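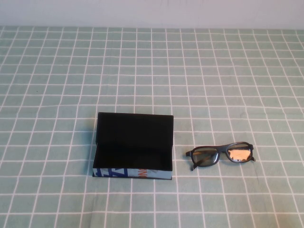

Fixed camera, start layout. Case open, glasses to the right of it, lenses up.

January 26, 2021
Bench 2, Drekora arm, Urkport two-finger gripper. Fixed camera against wrist camera, black objects on the green grid.

Purpose: decide which camera feeds the grasp planner for dark plastic and tinted lenses. Both were running all session, 30 frames per second each, same Collimano capture box. Lamp left where it was in August so that the old background model could be reused.

Fixed camera first. Outline of the glasses comes out clean apart from the lenses. The left lens lets the green through and the segmenter takes it for cloth. The right one has an orange-pink reflection over most of it and gets labelled as a separate object. The rims are fine. The inside of the case is flat black and gives no depth at all, lid or tray, so the planner sees one dark block where there is a lid standing nearly upright. Printed front of the case segments well, as expected with that much contrast.

Depth filter lowered one step, no change. Put back.

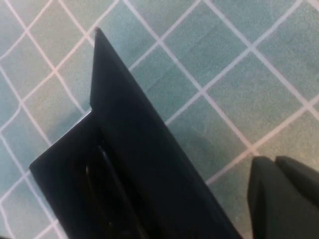 Wrist camera, fingers lower right, clear of the part. Highlight on the upper-left rim.

Wrist camera has the opposite trouble. Edges against the cloth are crisp, including the pointed end, and the long right-hand edge fits a straight line with almost no residual. The recess is near black inside and the planner would not place a contact there. The rim highlight was kept as an edge, correctly, but the soft shadow to the right was added to the object in the first pass. Shadow threshold raised from 4 to 6 and that went away.

Also note how little of the fingers is in view. Esben wants both tips visible down to the pads. That means tilting the bracket, and then the calibration has to be redone.

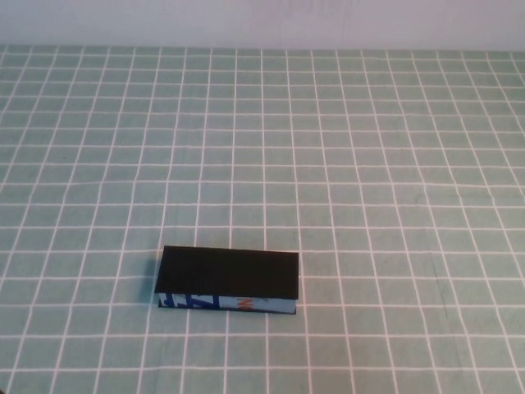 Fixed camera, single item, closed. Black top, pale blue near side with the print.

Single item, nothing else out. Top face is uniform black with no features to match on. Pose estimate from the near side only, using the blue strip, and it was stable. Shadow at the left end was left out of the mask. Cloth ripples on the right raise false edges in the lines – worth flattening before the next set, or masking that half.

Frame count for the comparison set: 900 saved, 687 kept after removing blurred ones. Nearly all the rejects are wrist camera, during approach.

Last item, grasp at the temple arm near the hinge. Speed at the lowest setting, force limit unchanged. The lens tint matters less from the wrist, as the grid lines show through dimly and the rim is thick enough to fit by itself. White glare along the lower part of the lens still needs masking. Colour balance is drifting: cloth lines pinkish-beige in this view, white in the earlier one. Lock it.
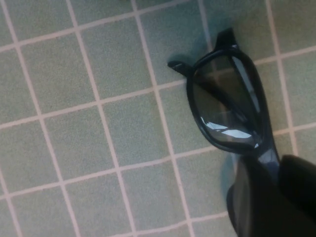
To do

Lock white balance and exposure on the wrist camera.
Tilt bracket, recalibrate (Esben Hviid has the target plate).
Rerun the open case with the Þorgeirsson pads fitted, same layout.
Use the fixed camera for object pose and the wrist camera for the final approach until the rerun is in. Planner config saved under today's date.
Ask Collimano about dropped timestamps on channel two.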